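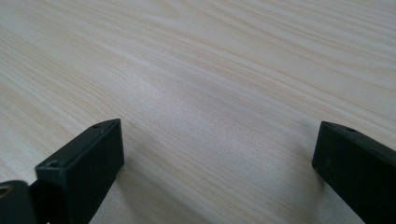
I bought this table in April, from a small office that was closing on the other side of the river. For a long time I was folding my laundry on the bed, and my back did not like it. A bed is too low and too soft, and when you put a pile of shirts on it, the pile goes to sleep before you do. So I wanted a real surface, at a good height, and pale, so that I can see dark lint on it and wipe it away.

The shop which sold the office furniture is called Zenmont. They had many tables, most of them dark. Mine cost 48 with the transport, and the driver was kind enough to carry it up the stairs with me. The grain goes in long thin waves, a little darker than the rest, and I like to look at it when I drink my coffee before starting. It has a small round hole near one edge, for computer cables. I was thinking to close it with a cap, but then I stopped noticing it. One sock went into it once and I had to look for it on the carpet.

My friend Elmarie Makhubela came to see it and she asked me why I need a whole table for laundry, when I live in two rooms. It is a fair question. My answer is that I am folding many things which are not mine. In our building we have a clothes exchange, its name is Cunha, after the street where it was first held. People leave clothes, other people take them. Before each exchange I wash what needs to be washed, fold everything and sort it in baskets. Last time there were 100 pieces, and I did them in two evenings.

Shirts are easy for me now. I put the shirt with its face down, bring both sides to the middle, turn the sleeves back, and fold from the bottom in three parts. Elmarie folds in two parts and then rolls. We have discussed it more than two adult women should discuss such a thing.

What I still find difficult are the soft things with no clear shape. Cloth bags, for example, or sports shirts from some slippery material. You make a nice rectangle, you take your hand away, and it opens slowly like it is breathing. With these I changed my rule. I do not try to make them perfect. I only find the two corners at the top, shake the thing one time, lay it on the table and fold until it fits in the basket standing up. If there is a print, I leave the print outside, so a person can see what it is without pulling out everything else.

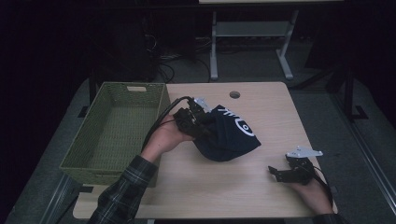 A navy piece with a white print, still in a bundle, and the green basket waiting on the left.

About the baskets I want to say a little more, as I made a mistake in the beginning. I first used cardboard boxes, because they are free. But a box becomes weak at the corners, and when it is half full the clothes fall on their side. Then I ordered a set of cloth bins from Jeto, and those were even worse, they had no strength at all. The woven basket is better. It is rectangular, it stays open, and it has a small opening in the short side where the fingers can go. I put it on the left and work to the right of it. It hangs a little over the edge of the table, but this does not disturb me.

My order of work is now like this. First the big things, towels and sheets, so they are finished when I still have energy. Then trousers. Then shirts, the light ones before the dark ones. After the dark ones I wipe the table with a dry cloth. Socks I do at the end, sitting down, with the radio.

Raimonds Dzene, who brings the most clothes of all our neighbors, has promised me a second basket of the same size. If he brings it, I will keep one for adults and one for children. At the moment the children's clothes go in a drawer, and I forget them there. I found 8 small pajamas last week that should have been given away in winter.

The next exchange is in the evening, from six o'clock, on the ground floor near the bicycles. If you live close, please bring your things already washed. And please look in the pockets first.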